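A Morning at the Hedegaard Paper Mill

10 January 2020

I have wanted to see inside a paper mill since I was a kid folding boats out of the Sunday comics, so when Renata Saavedra from our bookbinding group said she had two spots for the winter open house at Hedegaard, I said yes before she finished the sentence. We left before sunrise, took the river road up through Indgate, and pulled into the gravel lot with our thermoses still half full.

The mill sits right on the water, a long brick building with newer metal sheds stuck on the back. It used to make wrapping paper for butchers and bakers. Now it makes cotton paper for printmakers, binders and people who write with fountain pens, and it still has a water wheel, although the wheel hasn't driven anything in decades. (It turns, though! They let it run for the open house and the whole entry hall hums.)

Our guide was Houshang Pakzad, who has been at the mill for 40 years and talks about pulp the way other people talk about their grandchildren. He started us in the rag room. The cotton comes in as bales of offcuts from shirt and bedsheet makers, and it gets sorted by hand for buttons, elastic and anything with polyester in it. One stray bit of plastic thread can leave a shiny speck in a finished sheet. Renata asked if they ever leave the specks in on purpose and he looked truly hurt.

Next came the beaters, which are big oval tubs with a heavy roll at one side that bruises the fiber as it goes around. The sound is a sort of wet rumble you feel in your shoes. Houshang dipped a jar into one tub and held it up to the light so we could see how the fibers hung in the water. Then he did the same at the next tub, where the batch had been going for seven hours, and it looked like thin milk. Short beating gives you a soft, thirsty sheet, good for etching. Long beating gives you something crisp that rattles when you shake it. I have been buying both kinds for years without knowing what made them different.

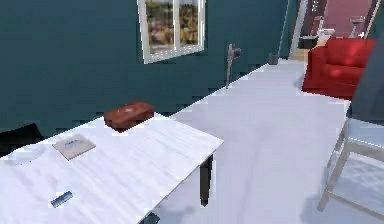 After the beaters we got to try making a sheet ourselves, and this was the part I had been waiting for. Nazanin Mousavi runs the hand vats, and she makes it look like nothing at all. You hold the mold and deckle nearly upright, slide it down into the vat, bring it up flat, and give it one shake front to back and one side to side. She can make up to 239 sheets in a shift. I made three, and two of them had what she kindly called "weather." The trick is to stop shaking before you think you should. Once the water drains, the fibers have settled where they're going to settle, and any more fussing just tears little lakes in the sheet.

Couching (they say "cooching," which Renata and I giggled about all the way home) is the step where you roll the mold onto a damp felt and the sheet lets go. My first one let go in two directions. My third one came off clean and I may have cheered out loud.

From there it goes to the press, then up to the drying loft. Please climb the stairs if you visit, even though they are steep. The loft runs the full length of the building, with wooden shutters down both sides that get opened and closed to suit the weather outside. In February they hardly open them at all. The sheets hang over ropes in small bunches and the air smells like clean laundry and old wood.

Lunch was lentil soup and very good rye bread in the canteen, and afterward Hamidreza Sharifi gave a short talk on watermarks. He bends the wire shapes himself and stitches them to the mold. He passed around a heron, a key and a tiny bicycle, and then held up the finished sheets against the window. The bicycle even had spokes.

The shop is small, so go early. I came home with a pack of Starnlow text weight, which folds beautifully along the grain, and a bag of mixed seconds that I plan to use for endpapers. Renata bought enough for a whole run of notebooks and had to carry it out in two trips.

Parking is free, the rag room is chilly, and you should wear shoes that can get splashed. My heron sheet is drying between two boards on top of the bookcase, and I have already put our names down for the marbling day.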